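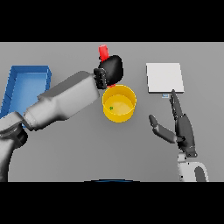 Hryhorii Yatsenko told me over the phone that I'd find plenty of people at Petridis happy to talk up the new cell, and that I should make sure I asked one of them what happened to the night shift. So that was the first thing I asked Reshma Ntuli, before I'd even taken my jacket off.

"Ha, good on him," she said. "He's right, you should ask. There isn't one any more."

Petridis packs spare parts kits. If your dishwasher or your pool pump has ever been fixed with a little bag of washers, clips and a seal, there's a fair chance somebody in Leltside picked those bits out of tubs and put them together by hand. Reshma did it for nine years. Now she sits at a desk with two screens and a pair of controllers and spends a good chunk of her day teaching a pair of robot limbs in a simulator how to do what she used to do without thinking.

I'd expected the simulator to look like a video game, and it sort of does, though a very plain one. Grey table, blue tray, a yellow bucket in the middle, a white arm on the left with a black gripper and a dark hand on the right with proper fingers. Everyone there calls the whole setup Nurkton, which is the name of the cell on the floor as well, and it took me most of the morning to work out which one people meant when they said Nurkton was playing up.

"Usually both," said Reshma.

Search Search this site Go Popular: packing shifts training

She's quick to say she never applied for the job. Her supervisor came round the benches one July and asked who'd like to have a go on the trial, and there was a lot of looking at shoes. "I put my hand up because my wrists were shot. That's it. I'd love to tell you I was excited about technology but I wanted to sit down."

The first weeks were rough. She'd been one of the faster packers on the line and suddenly she was the slowest person in the building. Picking up one small piece and dropping it in a bucket could take her a whole minute, and then she'd let go too early and have to reset.

"You don't know how you do things," she said. "I used to grab a seal and turn it over in my fingers while I was reaching for the next one. Try doing that with a gripper that opens and shuts! It's like wearing oven mitts. And the hand, the one with fingers, you'd think that'd be easier, but you've got to decide what every finger's up to. I'd be concentrating on the thumb and forget the rest of it."

She laughed at that, then got a bit more serious. What bothered her was having to explain herself. The engineers would watch her do a pick and ask why she'd come at it from the side, and she'd say she didn't know, she just had. They'd ask again. By the end of the month she could tell them. "I come from the side because the tub's got a lip and if you go straight down you clip it. I'd been doing that for nine years and I'd never said it out loud."

I asked how many of these practice runs she'd done. She knew the number straight off, because it's on her login page in Clirnotau, the program that keeps track of it all: 3968. Of those, 581 have been marked as no good, mostly by her.

"I'm a hard marker," she said. "If I fumbled it, it goes in the bin. I'm not having that thing learn my fumbles."

Back to the night shift, though, because I'd promised Hryhorii. Before the cell went in, the site ran two shifts. The night crew did the simple kits, the ones with a few parts and no instructions sheet, and those were the ones the cell could handle first. Reshma says the company was straight about it and gave people plenty of warning. Most of the night crew were offered days. Some took it and some couldn't, and the ones who couldn't had mainly picked nights so they could be home when the kids got up.

"That's the bit I still feel funny about," she said. "On paper they all got offered something. But if you've built your whole house around working nights, days isn't an offer, is it? And I was the one sitting up here showing the arm how to do their kits. I knew that. They knew that too. A couple of them didn't talk to me in the lunchroom for a good while, and fair enough."

Did anybody say anything to her directly? One did, she said, and she wasn't going to repeat it for me.

I rang Hryhorii back afterwards to check I'd understood his side. He packed nights at Petridis and now drives for a bakery across town. He doesn't hate the robots, he said, and he'd seen the cell running before he left and thought it was pretty clever. What he minds is the money. "The loading went. You do nights, you get the extra. You move to days, same job, same hands, less in the bank. They called it redeployment. I called it a pay cut." He also wanted me to put down that Reshma is a good egg and that he'd have put his own hand up if he'd been quicker.

So what's different for the people still there? I spent the afternoon on the floor and it was noisier than I'd expected, and more sociable. There are still benches. The hand packers do the fiddly kits now, the ones with springs and tiny screws and anything that comes tangled, and they've got more room to do it. On the day I visited the board by the door said 2789 kits out, of which the cell had done 420. I'd assumed it would be the other way round. When I said so to one of the packers she snorted and told me to come back in five years.

The work has got harder, though, and I heard that from three different people without asking. When the easy kits went to the cell, the easy hours went as well. You used to get an hour of two-part bags after smoko when you could switch your brain off and have a yarn. Now it's springs all day. There's been talk of swapping people between the benches and the cell so that everyone gets a break from the fine stuff, and Reshma's pushing for it.

"I'd like four or five of us trained up on the sim," she said. "At the moment if I'm crook, nothing gets taught that day. That's silly. And it'd be better for the arm too, I reckon. It's only ever learnt from me and I'm left-handed!"

I asked if she got paid more. A bit, she said. There was an allowance to begin with and it went into her rate later, after she'd asked twice. Her job title still says packer. She's been told that's being looked at.

She let me have a go before I left. I'm terrible at games and I was terrible at this. I got the gripper down next to the bucket, missed the part, backed off, missed it again and pushed the bucket along the table, and all the while the hand on the other side was just hanging there in the air because I'd forgotten I was holding its controller. Reshma was very patient. She kept saying "lovely, lovely" in the voice you'd use on a horse. When I finally got something lifted she reached past me and marked the run as no good.

Her wrists are better, by the way. Her back's worse, from the chair, and she's asked for a different one. She says her eyes get tired by about two o'clock and she goes down to the benches then and packs for half an hour, partly for the rest and partly because she doesn't want to lose it. She's still fast - I watched her do it, turning a seal over in one hand while the other was already in the next tub.

"See, that," she said, and did it again more slowly so I could look. "I still can't get it to do that."

She thinks she'll crack it with the fingered hand eventually. I asked if she wanted to, given everything she'd said about the night crew, and she took a while with that one.

"I want to be the one who's asked," she said. "If somebody's going to teach it, I'd sooner it was a packer. Past that, I don't know. Ask me when they've sorted out my title."

Posted 01/06/2026

We use cookies to remember your settings and see which pages get read. OK Manage cookies

Like these chats? Pop your email in and we'll send you the next one. Subscribe

Contact | Copyright, all rights reserved | Back to top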